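Print this page | E-mail this page

Section 3. Registering a player transfer in Plorel

Use this section when a player moves from one club to another during an open window. Loans are handled on a separate form. You need club secretary access to complete these steps.

Before you start, have the player's registration number, the signed release from the selling club and proof of age for anyone under 18.

1. Sign in and open Squad, then Transfers In.

2. Select New Request. Type the registration number and press Find. The player's current club appears on the right of the form.

3. Check the name and date of birth against the release. If either is wrong, stop and ask the current club to correct its own record.

4. Enter the transfer date. Use the date on the release.

5. Attach the release as a PDF. The limit is 3 files per request.

Note: A request saved without an attachment stays in Drafts. Drafts are not seen by the league office and do not count as submitted when the window closes.
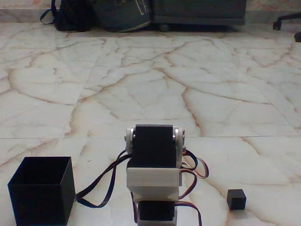 6. Select Send to Current Club. The other club's secretary gets an e-mail and must approve or dispute the move.

7. When the status changes to Approved, open the request again and assign a squad number. Numbers already in use are grayed out.

8. Press Submit to League. Print the receipt or save a copy.

CAUTION: Do not field the player until the status reads Registered. Approved means only that the two clubs agree. A player who appears in a league match before registration is ineligible, and the result may be reviewed.

If the request is disputed

Open the Messages tab to read the reason. Most disputes are over unpaid dues or kit that was not returned. Settle the matter with the other club, then select Resend. Do not create a second request — the system will lock both and the league office will have to clear them.

Players coming from outside the league

Clubs such as Drolholm and Tanoli that joined in May have their older players stored under Imported Records. If Find returns no result, check the Imported box and search again by last name.

Last updated 2nd September

Print this page | E-mail this page

Comments (3)

Arnaldo Teixeira
Step 7 doesn't work for me on a phone. The squad number list opens but won't scroll past 20. Fine on a laptop.

Hjalti Eskildsen
Same with me. Turn the phone sideways and it scrolls.

Dristia FC Secretary
Can the release be a photo or does it have to be PDF? Our last two were sent back.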